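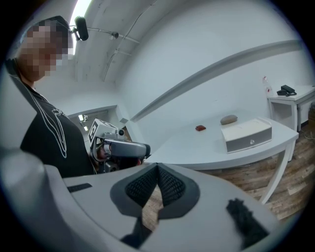
Slide 1. Black short-sleeved T-shirt with a thin white line graphic on the chest.

Fine white lines on dark garments: speaker notes
Hadiza Fashola, Hendholm print day, May 18, 2025

Slide 1 – opening
Leave the slide up while people sit down. Introduce the subject: thin light line work on black cloth, from artwork to wash testing. The talk covers screen printing with water-based and plastisol inks. Transfers and direct-to-garment printing are left for the afternoon. Ask who in the room prints white on black every week and who avoids it. Adjust the pace on slides 4 and 5 to suit.

Slide 2 – why thin lines are hard
White ink carries a lot of pigment. It is thicker than most colours and clears the mesh slowly. On a solid area small faults are lost in the mass of ink. On a line there is no mass to hide them, so a skipped thread or a stray fibre shows as a break.
A long curved line is worse than a short straight one. At some point along the curve it runs nearly parallel to the threads of the mesh, and there the edge turns into steps. Straight lines can be angled away from the threads. Curves cannot, so the mesh must be fine enough for the worst part of the curve.

Slide 3 – artwork
Set a minimum line width and hold to it. Customers send drawings made for paper, where a hairline prints without trouble. On a knitted fabric the same hairline falls between the ribs.
Open loops should be checked at full size, on paper, pinned to a shirt on a stand. Where a line crosses itself, widen the small enclosed gaps. Ink spreads under pressure and the gaps close first.
Do not add an outline to thicken a line without redrawing the corners. The Edet job is the case to mention: every corner came out blunt and the customer sent the proofs back. (Skip if short of time.)

Slide 4 – screens
Point to the table on the handout. Main items:
Tension. A slack screen drags the line in the direction of the stroke. Measure before each run and write it on the frame.
Emulsion. A thicker stencil gives a sharper edge and more ink, up to a limit. Past that limit the ink stays in the stencil when the screen lifts.
Exposure. Use dyed mesh. White mesh scatters light sideways and narrows the open line. Run a step test for each new batch of emulsion, even when the supplier is the same.
Expect a question about coarse mesh. A coarse mesh lets white through easily and gives good cover, and it ruins the edge. For line work I accept a second pass on finer mesh.

Slide 5 – printing
Print, flash, print. The flash should leave the first layer dry to the touch and no more. If it is fully cured the second layer may peel away from it in the wash.
Registration between the two passes is the main source of waste. The shirt must not move on the board. Use fresh adhesive, and check that the platen is level before blaming the press.
Squeegee: hard blade, sharp edge, steep angle, light pressure. Heavy pressure pushes ink into the cloth and the black shows through.

Slide 6 – the Felstead trial
State the set-up plainly. One design, one ink, 410 shirts, printed on four screens that differed only in mesh and stencil thickness. Work was done at Gernier on their own press. Of the finished shirts, 11 were rejected for broken lines, and most of those came from the coarsest screen.
Limits of the trial: a single fabric, a single operator, and no polyester blends. Dye migration was not tested. Say this before someone asks.

Slide 7 – cure and wash
The belt reading is the temperature of the dryer. The figure that matters is the temperature of the ink, so use a probe or paper strips on the print itself. Black cloth takes up heat faster than pale cloth, and settings copied from a white shirt job may scorch it.
Wash inside out. Stretch the print by hand after the first wash and inspect under a raking light. Cracks in a thin line run across it and are easy to miss from the front.

Slide 8 – pricing
Two passes take longer on the press and the set-up is slower. Quote them as two colours. The shop in Hendholm has done so since January and has had few objections.

Questions
Likely topics: discharge ink as a base, low-cure white, whether a fabric primer helps. On primers – no data of my own, refer to the handout.
Sample shirts are on the side table. Please put them back in screen order.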